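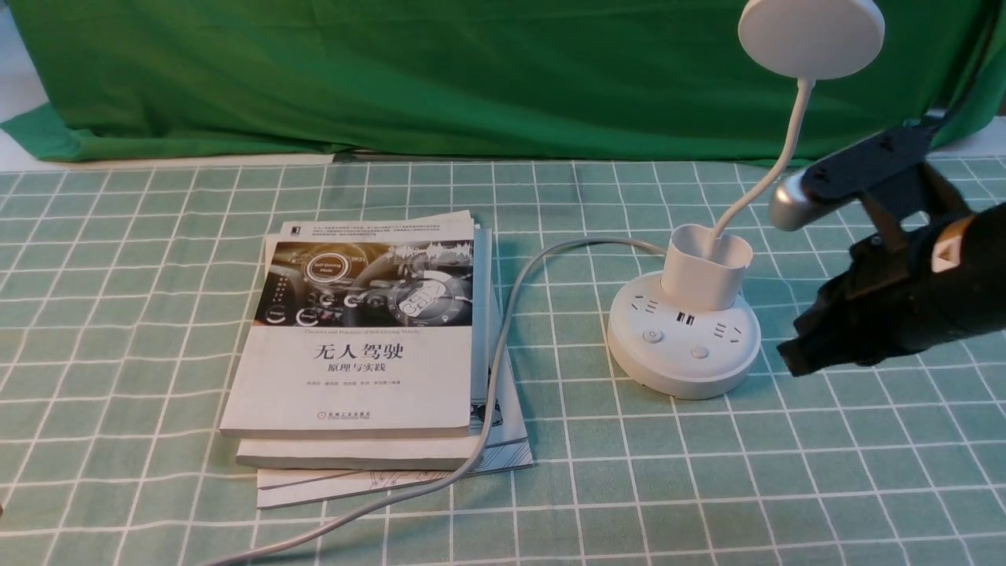

Caroline Ogola
Desk set-up editor, Cidness

Section 6: Setting up the round power strip on a shared desk

Okay, so you've got your table covered and your books stacked, and now it's time for power. This is my favorite part of the whole guide (I know, I know), mainly because I spent years with a long rectangular strip kicking around under my feet, and the little round one has made me a much calmer person. It sits right on the tabletop where you can reach it, and it's low enough that it doesn't get in the way of anything.

If you're coming straight from the Swai desk kit in Section 5, leave the cloth or mat where it is. You can do all of this on top of it.

What you need

The round white power strip
A free wall outlet
The charger or plug you use most
Your books, or whatever normally lives on the desk

Placing the strip

1. Clear a spot a bit to one side of the middle. I put my reading pile on the left and the strip on the right, and I'd say try it that way first even if you're left-handed. You can always swap later.

2. Set the strip down flat on its base, with the two round buttons facing you and the long gray cable going away from you. The buttons are the part you'll touch every day, so you want them at the front.

3. Give it a little push with one finger. If it rocks, there's something under it. With me it's usually a pen cap.

Note: Checkered cloths and gridded mats are great here! Pick a square, line up the base with it, and you'll know right away when somebody has dragged the strip across the table.

Running the cable

4. Take the cable around behind your books and let it come down in one long, easy curve toward the edge of the table. Don't pull it tight. You want enough slack that you can slide the strip over a few inches without anything tugging.

5. Check where the cable leaves the table. Tuck it along a table leg if you can, and keep it away from the spot where your knees go.

6. Now plug it into the wall.

Caution: Don't run the cable under a rug, and don't leave it coiled up tight in a bundle while the strip is in use. If the cable or the plug ever feels hot, switch off at the wall and unplug everything.

Caution: Keep drinks on the other side of the desk. I lost a very nice keyboard to a cup of mint tea last December, and that was only a keyboard.

Plugging things in

7. Start with the plug you leave in all the time, and give it the socket toward the back. That way its cable goes up and off behind the strip, and the front stays open for your hands.

8. Push the plug all the way down. You shouldn't see any metal between the plug and the top of the strip. If it feels stiff, pull it out, check the slots, and try again straight down (no wiggling!).

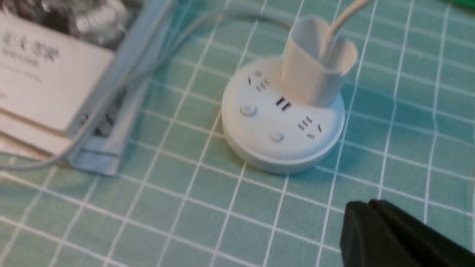 Fig. 6-2. White plug seated at the rear of the strip, cable leading up and away, both buttons clear.

9. Use the multi-pin sockets at the sides for the bigger plugs. Look at the slot shapes before you push anything in. Sabine Ruppert, who tests these pages for me, likes to put a dot of colored tape on each plug to match its socket, and I've started doing it too.

10. Phones and earbuds can go straight into the USB ports on top, so you can put those extra charging bricks back in the drawer.

Note: Add up the watts before you fill every socket. Say a desk lamp is 12 and a laptop charger is 300 (a big one, but they exist), you're still fine on a strip rated for 1,000. A space heater is a different story. Heaters, kettles and hair dryers go directly into the wall, always. The rating for yours will be on its label or in the leaflet, so go by that and skip my numbers.

Living with it

Wipe the top with a dry cloth when it gets dusty, with the strip unplugged from the wall first. If you stack papers or booklets next to it, leave a hand's width between them and the strip, and please don't use it as a bookend. It's the perfect height for one and I've been tempted.

If you bought the Udetti cable clips, skip ahead to Section 7 before you stick any of them down.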